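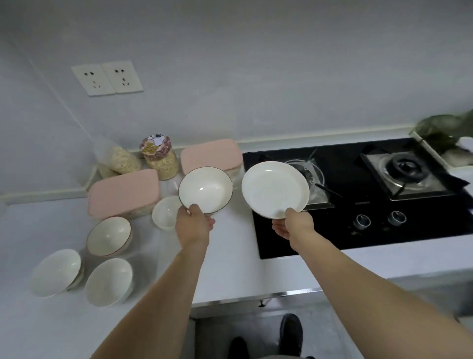

Neues aus der Gemeinschaftsküche

Kurz und schnell, weil der Brief heute Abend noch raus muss: Die Küche im ersten Stock wird im Oktober neu eingeräumt. Geschirr zuerst, dann Vorräte. Wer noch eigene Schüsseln oder Teller dort stehen hat, bitte mitnehmen oder Namen drunterkleben (Kreppband reicht, Edding liegt in der Schublade).

Geschirr: Weiße Schüsseln mit dunklem Rand kommen ab jetzt zusammen in den linken Oberschrank. Die kleinen einfarbigen davor. Flache Teller unten, nicht mehr als 8 übereinander, sonst klemmt die Tür wieder. Angeschlagenes bitte aussortieren und nicht wieder nach hinten schieben!

Trockenvorräte: Haferflocken aus der Tüte umfüllen, auch wenn nur noch ein Rest drin ist. Sixten Løken hat zwei leere Gläser von Zustby übrig, stehen auf der Fensterbank, dürfen genommen werden. Reis und andere Körner bitte mit Monat beschriften. Die Dosen mit den rosa Deckeln bleiben, wo sie sind, die braucht die Frühstücksgruppe.

Backen am Nachmittag: Ab 15 Uhr gibt es Rührkuchen, zwei Bleche. Butter und Eier eine Stunde vorher rausstellen, kalte Butter lässt sich mit dem alten Handmixer kaum rühren. Pro Blech:

400 g Mehl
4 Eier
2 Päckchen Butter (die kleinen, je 100 g)
Zucker nach Gefühl, Aslak nimmt immer zu viel
Backpulver, Prise Salz, Schluck Milch

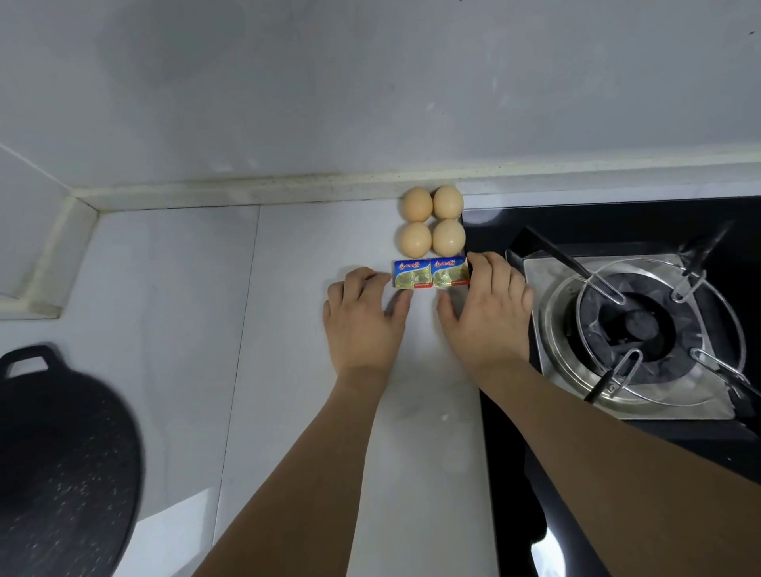
Vier Eier und zwei Päckchen Butter, direkt neben dem Herd.

Milch fehlt noch, ebenso Backpapier. Wer was mitbringt, bitte auf dem Zettel an der Tür eintragen, letztes mal hatten wir dreimal Zucker und kein Mehl. Formen gibt's genug, die große von Trinlow ist allerdings verliehen und kommt wohl erst nächsten Monat zurück.

Noch was: Kochfeld nach Gebrauch abwischen, auch die Kante zur Arbeitsplatte, da sammeln sich die Krümmel. Keine Scheuermilch auf das schwarze Glas. Lappen hängen innen an der Spülentür.

Vormittags ist die Küche ab 11 Uhr offen. Schlüssel bei Aslak Sandberg, sonst im Büro fragen.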